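Section 4: Looking After the Clear Disc and Its Resting Board

Welcome back, and well done for getting this far. By now your Zisley display set should be unpacked, the board should be sitting where you'd like it to live, and you'll probably be itching to put the clear disc in its place. Please do read this section through once before you start, even if you've owned one of our older Skokham sets, as a few things have changed and the disc that comes with this one is a good deal thicker than the one you may be used to.

What you will need

The clear disc (part 574 in the parts list)
The long pale board, already levelled as described in Section 3
The 2 lint-free cloths from the accessory pouch
A bowl of lukewarm water with a very small drop of washing-up liquid
A folded tea towel, or something equally soft, to work over

Before you begin

Clear a bit of space on a wooden table or worktop, bigger than you think you'll want. Take off any rings or a watch with a metal strap. If the disc has come in from a cold car or a garage, leave it in its wrapping indoors for an hour or so and have a cup of tea while you wait. A cold disc brought into a warm kitchen will mist over, and you will only end up polishing it twice.

CAUTION: The disc is heavier than it looks, and it is slippery when there is soap on it. Keep it low over the table at all times, and never carry it across a room with wet hands.

Cleaning the disc for the first time

1. Lay the folded tea towel flat on the table and open the wrapping on top of it. The disc has a thin protective film on both faces when it leaves us. Peel each one back slowly from the edge. It sometimes squeaks a little, and there's no harm in that.

2. Dampen the first cloth in the soapy water and wring it out until it no longer drips. Wipe both faces in small circles, working from the middle outwards, and then go once round the side.

3. Rinse the cloth in clean water, wring it again and repeat. Soap left behind dries to a faint bloom that shows up terribly under a lamp.

4. Dry with the second cloth. We find it easiest to do the faces first and leave the rim until the end, so that you always have something dry to hold on to.

Note: Please don't use window spray, vinegar or anything with grit in it. Kitchen roll is fine for mopping up the table afterwards but a little too rough for the disc itself.

Checking it over

5. Pick the disc up by its side, from opposite edges, with the faces left free. You want two points of contact, directly across from one another, and only as much pressure as it takes to keep the disc from slipping.

6. Tip it gently so that the underside turns forwards and down, and look through it at the table. You should see the colour of the wood softened and bent out of shape, and the top edge should catch the light as a bright band, very nearly like polished metal. Turn it slowly through a full circle. What you are looking for are smears, stray fibres from the cloth and, very rarely, a small chip on the rim.

It is worth knowing that thick, clear pieces pick up colour from all sorts of places. Small bright patches, blue ones especially, can show up inside the body of the disc and look for all the world like something trapped in there. They are reflections. Tilt the disc a little further and they will slide about or disappear altogether, whereas a real mark stays exactly where it is.

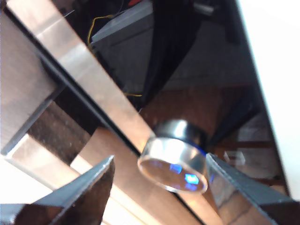 7. If you do find a mark, go back to step 2 and try once more with fresh water. Should it still be there after a second go, put the disc back in its wrapping and get in touch with the Le Roux service desk before you fit it.

Setting the disc beside the board

8. Decide which end of the board you would like the disc to stand at. Most people choose the end nearest the window. Leave a small gap between the two, enough to slip a folded cloth through, so that you can dust in there without having to move anything.

9. Lower the disc straight down until one edge touches the table, then let the rest follow gently. Keep your fingertips out from underneath. If you feel it catch, lift it and start again. Dragging it into position will scratch the table long before it scratches the disc.

10. Step back and have a look at it from where you usually sit. The board has a soft sheen that throws light in long streaks, and by moving the disc a little to one side or the other you can have more or less of this showing through it. Take your time over this. Lots of our customers change their minds several times in the first week.

CAUTION: Do not leave the disc in strong, direct sun. Clear, rounded objects can gather sunlight into a hot spot, and this can scorch wood or fabric nearby. A bright room is fine, but a sunny sill isn't.

Everyday care

A quick dust with a dry cloth once a week is plenty. Every couple of months, or after somebody small with jammy hands has been to visit, give it the full wash described in steps 2 to 4. The board only wants a barely damp cloth, wiped along its length, and a dry one straight afterwards. If you have the Condent stand as well, its felt pads should be brushed at the same time and replaced once they feel thin (there are 4 spares in the pouch).

When you put the set away for any length of time, wrap the disc on its own, lay it flat and put nothing on top of it. The board can stand upright against a wall.

Section 5 deals with fitting the lamp.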